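Best way to get smell out of a shoe shelf?

Gonçalo Louro
Hi all! We keep our slippers by the door and since March that corner has smelled musty (wood shelves, black metal posts). I wiped it down with vinegar and left the window open 20 minutes. No change. 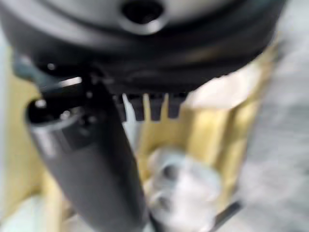
Yellow cardboard box, something white in it

Krajewska
Baking soda! Leave a bowl on each shelf for 5 days, then swap it out. And wash the slippers, it's usually them and not the wood.

Gonçalo Louro
Ok, trying the soda tonight. Top shelf is clear already so I'll start there. 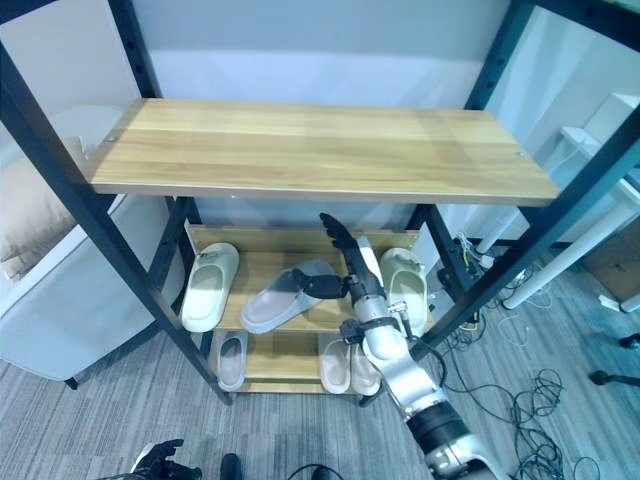
Akine says vinegar needs longer than that, more like 30 minutes before you wipe, and that you should do the undersides of the boards too. Mine took two rounds, but I have dogs lol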